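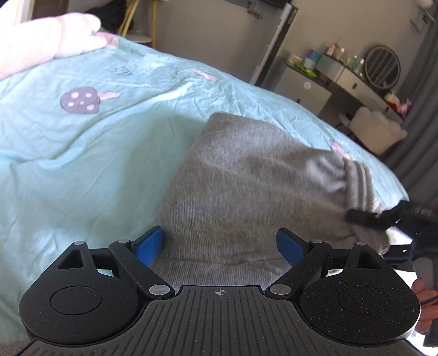
De quanto em quanto tempo preciso limpar e ajustar uma garra manual de dois dedos?

Uma limpeza rápida no fim de cada dia de uso e uma revisão completa a cada 2000 ciclos de abre e fecha. Se você trabalha com tecido, olhe as almofadas com mais frequência, porque fiapo gruda em tudo.

Eu cuido do par de garras que usamos no projeto Bundora, o de dobrar roupa, e já fiz essa revisão tantas vezes que resolvi escrever o meu jeito. Levo por volta de 90 minutos para as duas, com café incluído!

O que eu separo antes: chave Allen, pincel macio, pano de microfibra, álcool isopropílico, óleo fino, almofadas novas e uma toalha clara para forrar a mesa (pino que cai em chão escuro, adeus).

Primeiro, a poeira. Passo o pincel seco na carcaça e nas ranhuras da placa, sempre no sentido da ranhura. Superfície preta mostra cada pontinho, então dá para ver direitinho onde faltou. Nada de álcool nesta etapa, senão a poeira vira uma pastinha e vai parar dentro das articulações.

Depois vêm os braços. Abra a garra toda, feche devagar e sinta o movimento com a mão. Se um dos lados arranha ou chega atrasado, procure fiapo enrolado no pino de articulação. Eu puxo com uma pinça, coloco uma gota de óleo em cada pino e limpo o excesso na hora. Uma gota mesmo, viu? Na primeira vez exagerei e passei a tarde tirando mancha de uma camiseta.

Agora as almofadas. Limpo com o pano levemente umedecido em álcool e deixo secar. Se a superfície ficou lisa e brilhante, ou se a borda começou a descolar, troco as 2 juntas. Trocar só uma deixa o aperto torto, e aí a malha escorrega sempre para o mesmo lado. As da Stirnport encaixam bem nas nossas, mas confira a espessura antes de pedir.

Para calibrar a abertura, eu uso o programa da Sonari:

Feche a garra sem nada entre as almofadas e grave o zero.
Abra até o batente e grave o máximo.
Repita o fechamento e veja se o zero voltou para o mesmo lugar.

Na minha garra direita, a leitura com tudo aberto dá 736. A esquerda dá outro valor, e tudo bem, o importante é cada uma repetir o seu. Se o número ficar passeando, reaperte os parafusos da base antes de mexer no programa.

Por último, o teste com pano. Pego uma peça de malha canelada, estico na cama e tento levantar pela barra, depois por uma dobra solta no meio. A barra é mais grossa e perdoa muita coisa; a dobra solta entrega na hora uma almofada gasta. Faço isso com uma garra de cada vez e depois com as duas, puxando de leve para lados opostos.

Anoto a data e as leituras na planilha e guardo as garras abertas, para não marcar as almofadas. O suporte da Jitaru que eu uso já segura nessa posição.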